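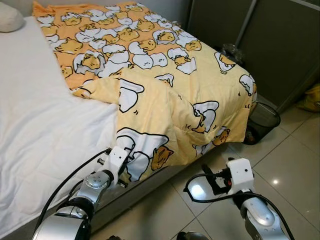 Egg bed, folded-back stage

August, 7:40 in the morning

Woke up before the alarm and decided the bedroom was getting its turn, finally. I've been putting it off ever since we moved to Drallport, and the bed is the biggest thing in there, so if the bed looks decent I can pretend the rest does too (my whole housekeeping philosophy!).

So, the egg comforter. I love it so much. Lazy little yolks lying around in their cracked shells like they've got no place to be, which was me until I got up. I got it from Clotholm for 21 dollars and I keep going back to see if they have curtains to match. They don't. I've asked 2 times.

I can't decide how I want it to sit. Folded back at the foot you get that paler yellow side with the bigger eggs, and it looks sort of hotel-ish, if a hotel was run by breakfast. But then it bunches up and I want to fix it every time I walk by. Spread flat, it's just a big sunny slab of eggs and I think that's better for the winter. Pillow stays cream either way. I looked at an egg-shaped one on Hilow and it was 105 dollars, so no, thank you.
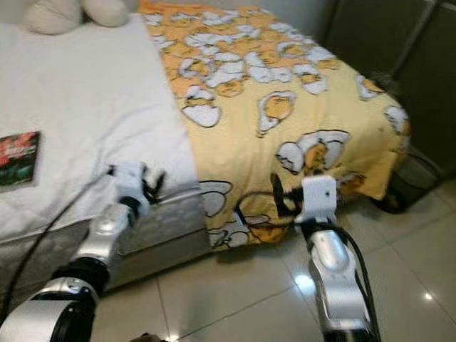 Still to do, 9:15

Half the bed is plain white sheet and I kind of like it like that, eggs on the right, white on the left. It's a good spot to put things down, which is also the problem. There's something with a colorful cover lying on it already, red and green, and I know if I leave it there it'll have company by lunch.

Then the Vasylenko shelf, which still leans. Wash the spare pillowcases. Look for the good scissors. Coffee first, and eggs, obviously, I've been staring at them all morning.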